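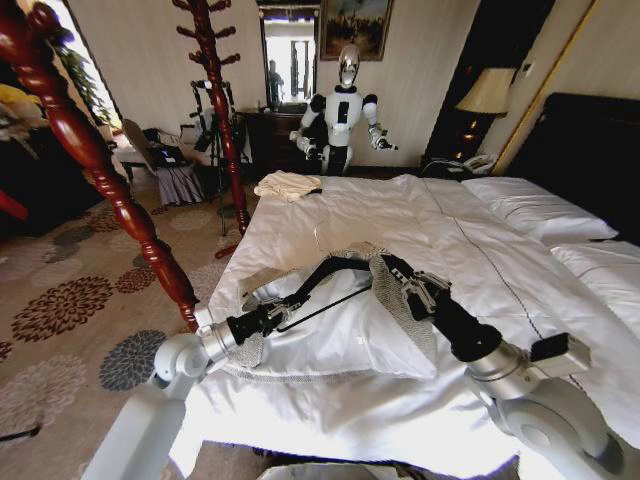
Tunonel Student Robotics Club – Bedroom Tasks Team

Ticket 47: left gripper lets go of pillow during two-arm carry
Opened by: Henrique Nogueira
Priority: high
Status: open, workaround in place

Problem
Both arms grip the pillow fine, mesh and all. Then we ask for the lift and the left gripper opens a hair too early, so the right one ends up holding a corner by itself. Happened on 19 runs before I stopped and opened this. On the bright side, the approach over the duvet looks great now!

Tried so far
Restarted the Masen controller. No change.
Swapped the left and right grip settings. The fault stayed on the left, so it isn't the settings file.
Raised the left grip timeout to 4000 ms. Better! The pillow got all the way up, then dropped on the turn.

Sunday, later
Andrade spotted something really cool in the log. The left side sends its "closed" message twice, and our script reads the second one as a new command and toggles the gripper open. That fits everything we've seen. 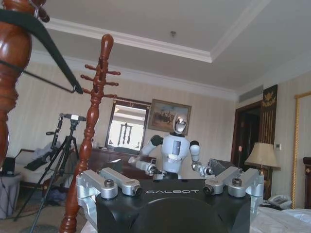
I added a check that throws away any repeat message, and the next 2 carries went through without a drop. I know that's a tiny sample, but I was pretty much dancing. The mesh still slides on the pillowcase if we go fast, so please keep the speed at the low setting until we've sorted that – it should probably get its own ticket.

Still to do
Find out why the message is sent twice. My guess is the Tukley bridge, which got updated in October.
Run the full set again with the timeout back at its old value.
Andrade to merge the check once someone else has read it.

If you pick this up before I'm back, leave the log level on verbose and paste the whole log here, please, even the boring parts.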